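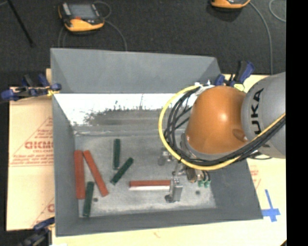
The Block Bin

May 14, 2025
By Rosimeire Queiroz

Drahomíra Jireš has kept blocks for most of her working life, and she has firm views on how they should be stored. A shelf is fine for show. A drawstring bag is a mistake, in her opinion, because the corners wear through the cloth and the one piece you want is always at the bottom. What she recommends, to parents and teachers and anyone else who asks, is a plain gray bin with sloping sides and no lid.

"You can see everything," she says. "And when you tip the blocks in, they slide down to the floor and stay there."

Jireš runs the toy lending room in Stuvville, on the second floor of the old Breston shoe building. Families pay a small fee and take home a set for a month. There are trains and puzzles and a wall of board games, but blocks go out more than anything else. The room owns 31 sets. The smallest has only a few long pieces in red and dark green, and the largest has 400 pieces and needs two people to get it down the stairs.

The small sets are her favorites. A child of two doesn't need 400 of anything, she says. Three long reds and three long greens will make a fence, a road, a bed for a doll or a very poor bridge. They can also be picked up in under a minute, and in her view that decides whether a toy stays in the living room or ends up in the garage.

Long blocks have their own problems. They don't pour the way cubes do. Drop a handful in a bin and one will stand up against the wall while the next one slants off from its end, and they lie every which way on the bottom. Some parents try to line them up. Jireš tells them to leave it alone. With only six pieces there is plenty of floor to go around, and a child can reach in for a red one without digging.

Her bins are not pretty. The floors of the older ones are scuffed and mottled from years of blocks sliding across them, and scrubbing does nothing for it. She used to replace them when they got to that stage. Now she checks the rim for cracks, wipes out the dust and puts them back into use. A sound bin with an ugly bottom is still a sound bin.

Isauro Zavala builds many of the blocks. He has a one-man shop called Evangelista, named for his grandmother, a few streets from the lending room. He started with cabinet doors and took up blocks when his daughter was small and he had a pile of maple offcuts he couldn't bring himself to burn. He cuts on a table saw, rounds the edges by hand and dyes the pieces in batches. Red is easy. Green took him most of a winter. The first try came out the color of canned peas, and he kept adding to it until he got something closer to a pine tree at dusk.

He keeps the colors to two or three in a set. More than that, he says, and children start sorting when they could be building. Jireš disagrees with him on this point. She thinks sorting is a perfectly good way to spend an afternoon, and she has told him so more than once.

They do agree about size. A piece should be long enough that a small child needs to think about which end to grab. Too short and it gets thrown. Too long and it gets swung. Zavala settled on his measurements by handing samples to his daughter and watching.

In December the lending room did its yearly check of every set. It takes several evenings. Each bin is emptied onto a work table, the pieces are looked over for splinters and chips, and anything missing goes on a list that is sent to Zavala. Last year the list came to 172 pieces, nearly all of them from the big sets. The small red and green ones came back whole.

Shu-fen Hsieh, who has borrowed from the room since her twins were born, has one of the small sets at home this month. She keeps the bin under the piano on Tullier Street, where the boys can drag it out by themselves. She tried a basket with a lid first, but the lid became a hat and then went missing.

"I ask them for one color at a time," she says of cleaning up. "One boy gets the reds and the other gets the greens. The next day they trade."

The set is due back at the end of the month. She has already asked to keep it for another, and Jireš has said yes, as long as nobody else is waiting for it.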